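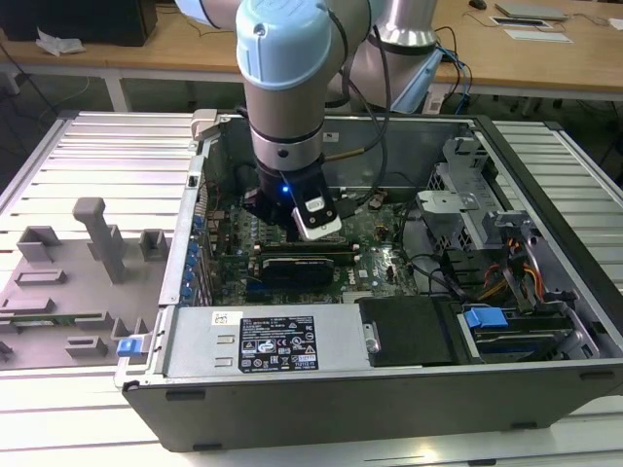
An open computer tower on its side on a white slatted worktable.

Skála Football Club
Equipment Care at Home: Guidance for Players and Families

Updated March 7, 2025

The club issues match kit to 227 registered players each season. Boots, shin guards and training wear remain the responsibility of the household. The following advice has been prepared by Blažena Hájek, equipment manager, and replaces the sheet distributed last June.

Boots
Knock the soles together outdoors to remove loose mud, then clean the studs and stitching with a stiff brush and cool water. Do not place boots in a washing machine. Remove the laces and insoles, fill each boot with crumpled newspaper, and leave the pair in a ventilated room away from radiators. Change the paper when it feels damp. Leather boots should be treated with a thin coat of conditioner once fully dry. Synthetic uppers need only a soft cloth.

Check screw-in studs before every match. A drop of light oil on the thread will prevent seizing. Studs with a sharp or uneven edge will not pass the referee's inspection and must be replaced.

Match shirts and shorts
Turn shirts inside out before washing so that the printed number is protected. Wash cool, with a small amount of liquid detergent and no fabric softener. Grass stains should be dabbed with white vinegar diluted in an equal amount of water and left for half an hour beforehand. Shirts must not be tumble dried or ironed over the print. Mullel ground has red clay in the goal areas, and kit worn there should be rinsed separately.

Goalkeeper gloves
Rinse gloves in lukewarm water after each use and press the water out gently. Never wring them. Dry them flat, out of direct sunlight, and store them with the palms apart. Palms kept slightly damp before a match will grip better.

Balls
Training balls taken home should be wiped down and kept indoors. Moisten the needle before inserting it into the valve. Inflate to the pressure printed beside the valve and check again the following day.

Replacements and repairs
Torn shirts may be handed in at the Getley Road clubhouse before training. Players in the Rustum youth squads should give items to their coach in a bag marked with name and shirt number. Lockers 26 through 47 are reserved for visiting teams and should not be used for drop-off.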